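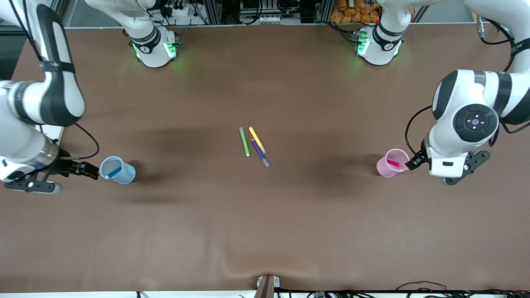

*Two white robot arms at a table covered in brown, with markers and plastic cups between them.*

## The Quiet Work of Data Retention

Most organizations can say how much information they hold. Far fewer can say why they still hold it. Storage has been inexpensive for so long that deletion became a task for later, and records that should have been retired years ago remain on active systems, where they are backed up every night along with everything else.

Wolstead, a regional distributor of building supplies, began a review of its holdings in June. The company had grown by acquiring smaller firms, and each one brought its own customer database. By the time the review started there were 50 separate stores of customer records, many of them overlapping. Seven had no named owner.

"The first question from every department was what would happen if we deleted something and then needed it," says Anežka Zeman, who led the review. "That is a fair question. We asked them to tell us when they had last opened the file."

The answers shaped the retention schedule that followed. Invoices and contracts are kept for seven years. Marketing lists expire unless a manager renews them. Call notes, which had been stored indefinitely, are now removed once the related account has closed and any dispute has been settled.

Wolstead used Vuveo, a cataloging tool, to locate duplicate records before any were removed. Zeman describes the software as useful but limited. It could match names and addresses - it could not tell which version of a record was correct. That decision went to staff in the branches, and it took over 20 working sessions to complete.

Legal holds required separate treatment. Records connected to a supplier dispute with Kopecký were moved to a restricted archive and excluded from the schedule until counsel released them. Auditors later asked for the same arrangement to be applied to payroll files inherited from Pokow, the most recent acquisition.

The schedule is now reviewed each spring. Department heads sign for the data they keep, and any store without a signature is frozen, then removed at the end of the following quarter.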